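Dec 31, 2021
Workshop notebook, Pomari bench
Entry by Raíssa Amaral

Desktop tower from the Bumine office, memory upgrade. The unit was laid on its side on the slatted table and the side panel removed. Existing module to remain in its slot; the second is to go in alongside it.

The processor cooler is off for this work. Old paste to be cleaned from the heat spreader before refitting. Paste is in the Batista drawer, 2 tubes left.

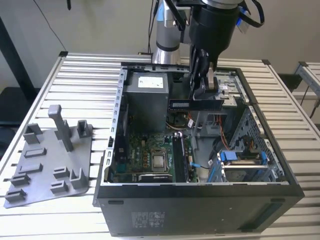
Both latches must be fully open before a module is seated. Colleagues are asked to run the memory test for 30 minutes prior to closing the case, and to enter the result under job 62. Side panel screws are in the lidded tray.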